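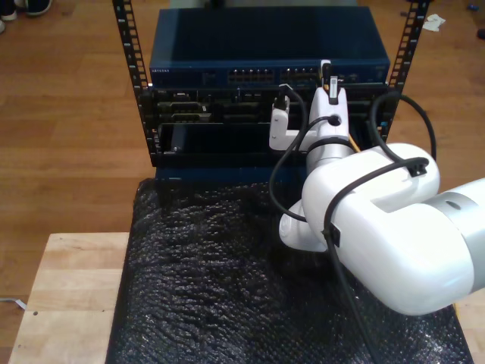 白色机械臂与机架上的NETGEAR交换机

Sturklow户外雕塑季走访记：铸造厂、石料场和港口的13件作品

2018年8月，我去了一趟Sturklow。当地的户外雕塑季叫Skatance，每两年办一次，作品放在港口、旧铁路线和市政厅后面的坡地上，展到9月底撤场。开展首周有一个开放日，平时不接待参观的铸造厂和石料场也开门，我主要是冲着这个去的。文章按走访的先后写，看作品的部分放在后半。

从火车站到港口走路就能到。游客中心在渡轮售票处隔壁，领地图不要钱，铸造厂的导览要另外买票，13欧元，现场只收现金，我前面有两位客人因此又折回车站取钱。地图是对折的一张纸，正面标作品位置，背面是作者名单和赞助单位，字很小。作品编号和实地的标牌有两处对不上，后面会提到。

上午：Korgate铸造厂

Korgate在港区北侧，一组红砖厂房，早年给造船厂做铜件，后来接雕塑订单，现在雕塑占了大部分业务。导览全程90分钟，分蜡模、型壳、浇铸、修整、着色几个部分，浇铸当天没有安排，坑是冷的，只能看炉子和坩埚。

带队的是厂里的Mogens Kjærgaard，他在型壳车间做了很多年，讲话不快，遇到专业词会停下来换一种说法再讲一遍。他从一件正在做的人像讲起。艺术家送来的是石膏原型，厂里翻硅胶模，再往里刷蜡。蜡层厚薄直接决定铜壁厚薄，刷得不匀，浇出来冷却时各处收缩不一样，大件就会走形。他让大家摸几块报废的蜡片，一块厚的，一块薄的，还有一块里面裹了气泡，对着灯能看到。

蜡模做好以后要接浇道和排气道。我以前在书上看过示意图，实物比图上乱得多，一件不大的手臂上接了一圈蜡棒，像长了树枝。Kjærgaard说浇道怎么接没有固定的图纸，同一个人做同样的姿势，换一件衣服就得重新考虑铜水走哪里。新来的学徒要先在旁边看一年，再从小件做起。有人问能不能用电脑模拟，他说厂里大件会请人算一遍，小件还是凭经验。

型壳车间最热闹。蜡模浸进浆料，提出来撒砂，挂起来等干，再浸，再撒，反复多次。挂架上有处在不同阶段的件，头几层颜色偏白，后面的偏灰，看得出层数。地上的砂子踩上去很滑，进门时发的鞋套没什么用。脱蜡的炉子在隔壁，蜡熔出来以后收集过滤，再用来做浇道，做原型面的蜡要用新的。

修整车间的声音很大，发了耳塞。铜件出壳以后要切掉浇道，分段的要焊起来，焊缝打磨到和周围的肌理接上。这一步花的工时比浇铸长得多。一位女师傅正在处理一块衣褶，用的是自己磨的小錾子，一点一点敲出和原型一样的指痕。她身边放着石膏原型的照片，贴在纸板上，角已经卷了。作者的手指印要保留，翻模时留下的接缝要去掉，哪些是前者哪些是后者，照片上未必看得清，有疑问就打电话。

着色部分讲得比较简略。喷枪加热，刷药水，再加热，颜色由浅到深。墙上有一排试片，写着配方编号，不写配方。Kjærgaard说绿色最多人要，可是港口的风里有盐，户外放几年自己就会变绿，他一般劝客户先做棕色，等着看。有客户不愿意等。

提问环节大家最关心的是价钱和版数。价钱他不讲，版数讲了几句：厂里每件都打铸造标记和编号，模子按合同存放或者销毁，销毁时请作者或遗产方的人到场。有一位参观者追问作者去世后再铸的事，他说要看合同，合同没写的他们不接。

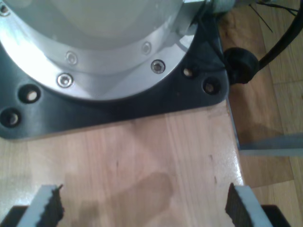

底座、法兰和黑色安装板

中午：Egilsson石料场

石料场离铸造厂有一段路，开放日有接驳小巴，车不大，第二班挤不上去，我是走过去的。路沿着旧铁路线，碎石路面，没有树荫，建议带水。

Egilsson做的是花岗岩和石灰岩，给墓碑、台阶、码头护岸供料，也租地方给雕塑家干活。开放日这天有三位雕塑家在场，其中Ildikó Dudás的摊位围的人最多。她做的是石灰岩，作品叫《退潮的椅子》，是Skatance今年的委托作品之一，几块低矮的石座排在滩边，涨潮时下面一半泡在水里。

她讲了选料的过程。起先想用花岗岩，耐泡，试凿了一块以后放弃，觉得坐上去太凉太硬，颜色也跟护岸的石头分不开。石灰岩软一些，表面会被海水慢慢咬出小坑，她接受这一点，合同里也写明了不修复表面。主办方一开始不同意，担心有人在湿滑的石面上摔倒，后来的办法是坐面凿成粗麻面，朝水的一边倒圆角。我问她凿麻面是不是影响了原来的想法，她说原来是要打磨的，现在看麻面更好，打磨的版本留给室内。

工棚里放着一把没通过的石座，石料中间有一条暗裂，凿到一半才露出来。她没有扔，翻过来当工作台用。旁边的木架上有几个小的石膏稿，高低比例各不相同，最后用的是最矮的那一套，成人坐下膝盖会高过腰，站起来得扶一下。有位老先生当场提了意见，说这样的高度他坐不了。她承认，说其中两块是做高了的，放在靠步道的一头。

石料场的工人演示了用楔子开石。沿线打一排孔，塞进铁楔，轮流敲，听声音变闷就停一停，再敲，石头自己裂开。这个演示每小时一次，孩子们看了不肯走。锯石车间当天停机，只能从门口看。

场里有卖咖啡和三明治的小车，排队不短。厕所在办公楼一层。

下午：港口的作品

回到港口，按地图的次序看。全部作品13件，旧铁路线上的先看完，接着是港口，坡地最后。走完用了整个下午，中间没有怎么休息。不逐件写，挑几件说。

旧铁路线上第一件是用旧枕木搭的矮墙，枕木立着排，高度随地势走，远看是一条平线，走近了才发现地面在起伏。作者名单里写的是两人合作。做法很老实，没有多余的东西。墙脚已经长了草，和铁路边原有的草接在一起。我觉得这件放的位置是全部作品里选得最好的，换一个平地就不成立了。

再往前有一件声音作品，管子埋在路堤里，说明牌上写风从海上来时会响。我去的时候没有响，等了一会儿，换了个方向听，也没有。回程又路过一次，听到一点低音，也可能是远处渡轮的机器。户外的声音作品常有这个问题，说明牌不妨写清楚什么风向、多大的风。

港口这边，最显眼的是防波堤尽头的一件钢构件，焊成一个敞开的框，框住对岸的灯塔。很多人站进去拍照，要排队。钢是不涂漆的，锈水顺着基座流下来，把混凝土染黄了一片。镇上报纸有读者来信说难看，主办方答复说撤场后会清洗。我对这件作品兴趣不大，框景的做法见得太多，站到侧面看它的焊缝和斜撑倒是有意思，那几根斜撑显然是为了抗风后加的，粗细和主体不一样，作者没有去掩饰。

13号泊位的旧仓库里是唯一的一件室内作品，用渔网、绳索和旧浮子编成的大面积织物，从梁上垂下来，人从下面走。材料是向本地船东收来的，味道很重，进门的地方就能闻到。织物的结都是本地渔民打的，墙上贴了各种结的名称，方言和标准拼写各一份。参与的人每周来一个晚上，编了一个冬天。我在里面遇到一位参与编织的女士，她带着孙子找自己编的那一块，找了好一阵，最后靠一根橙色的尼龙绳认出来。她说刚开始大家编得松紧不一，后来也没有拆掉重来，所以左边的一片比右边稀。这件作品我待得最久。

仓库的灯光偏暗，地面有高差，轮椅要从后门进，后门平时锁着，得找工作人员开。地图上没有写。

Dudás的石座在港口南边的小滩上。到的时候水正在退，低的几块露出一半，上面挂着海藻。已经有人坐了，一对夫妻在吃东西，脚边放着鞋。上午听她讲了那么多高度和倒角，真的坐下去，先感觉到的是风，石座比步道低，堤挡住了一部分车声，风却直接从水面过来。坐久了腰有点酸，起身确实要扶。靠步道的两块高座一直有人，我没轮上。

石座旁的标牌编号是九，地图上写的是十一，坡地上的一件正好相反。问了游客中心，说地图先印，后来展位调换过，网上的版本已经改了。拿纸质地图的人会走错，我就先去坡地找过一次石座。

市政厅后面的坡地

坡地上的作品偏小，大多是青铜和陶，其中一件青铜就是在Korgate铸的，底边能找到铸造标记。上午看过接浇道和修焊缝，再看成品，会不由自主地去找焊缝在哪里。我找到一处，在背面的下摆，肌理比周围略密，别的地方看不出来。作品本身是一个弯腰系鞋带的人，比真人小一圈，放在台阶转弯的地方，没有底座，直接固定在石阶上。下来的人会绕一下，有个小孩蹲在旁边也系鞋带，他母亲在下面催他。

陶的几件我不太放心。薄壁，开口朝上，说明牌上讲会积雨水，鸟会来喝。其中一件的口沿已经缺了一小块，断口颜色新，不知道是运输时碰的还是展出以后的事。问值守的学生，她记在了本子上。

坡顶还有一件用镜面钢板做的圆盘，平放，反射天空。上午多云，下午出了太阳，圆盘边上拉了隔离带，写着注意眩光。拉了隔离带以后只能从一个方向看，盘里映出来的是市政厅的烟囱。作者如果到现场，大概会觉得可惜。

傍晚的座谈

座谈在镇图书馆，题目是户外作品展完以后去哪里。Kjærgaard和Dudás都在台上，还有镇上管公共空间的一位官员和往届的一位参展者。

官员介绍，往届作品里留下来的不多，留下来的由镇里维护，费用从公园预算里出。没留下来的由作者运走，运费主办方补一部分。往届那位参展者讲得比较直接，他的作品是木结构，运走的费用超过重新做一件，结果是在原地拆了，木料给了学校。他说没有怨言，但是希望签约的时候就把这笔账算给作者看。

Kjærgaard谈维护。青铜每年洗一次上一次蜡，活不难，难的是有人记得去做。他们厂给几个镇做过维护手册，过几年去看，手册找不到了，经手的人换了岗。他的建议是把手册的内容刻在作品底部的铜牌上，写清楚用什么蜡、什么时候上，台下有人鼓掌。

Dudás的石座计划留三年，三年后由镇里和她一起看情况决定。有听众问海水把石头咬坏了算谁的，她说算海水的，合同里是这么写的。又有人问能不能多做几块高的，官员说要看预算。

座谈结束时间比预告晚，末班渡轮已经开走，从对岸来的人要绕陆路回去。住在镇上的不受影响。

几点备忘

铸造厂导览的票上午就卖完了，想看的话先去买票，再安排别的。导览不适合带很小的孩子，修整车间的噪音戴耳塞也不轻。鞋要穿包住脚的，凉鞋不让进车间。

石座要对着潮汐表去，潮水高的时候只能看到高的两块。潮汐表在渡轮售票处的窗上贴着。

仓库里的织物作品中午关门一个小时。图录在游客中心卖，作者访谈部分写得比作品说明好，照片多是安装期间拍的，和现在的样子有出入。

镜面圆盘早一点去，隔离带是太阳出来以后才拉的。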